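4 de septiembre

Lectura del contador a primera hora: 1630. Desde la última anotación han salido 168 litros, más de lo que corresponde a un depósito que solo alimenta el riego del patio. Descarto la evaporación, porque la tapa cierra bien y la junta es de febrero.

Cerré la llave general y dejé el circuito en reposo durante 2 horas. El nivel bajó 6 milímetros. La pérdida está, por tanto, antes de la electroválvula, en el tramo enterrado o en el racor de salida. Me inclino por el racor. Es un Derell de compresión y lo apreté a mano en su día, sin llave dinamométrica, cosa que ya apunté entonces como pendiente.

Zakhar Shevchuk opina que es el tramo enterrado y propone abrir zanja desde el muro. Le he pedido que espere. Excavar supone levantar la solera y en Ronholm no sirven árido hasta dentro de dos semanas.

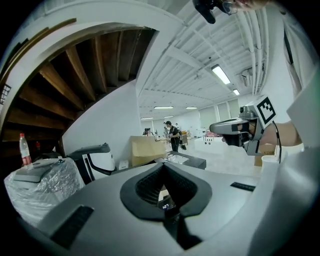 Por la tarde desmonté el racor. La junta tórica tenía una muesca en el borde interior y el asiento, cal. Limpié con vinagre, monté una junta nueva con grasa de silicona y volví a apretar, esta vez con llave. Queda repetir la prueba de reposo mañana, con el mismo intervalo, y anotar el nivel antes de abrir. Si vuelve a bajar, zanja. Pedir presupuesto de tubo a Pylypenko en cualquier caso.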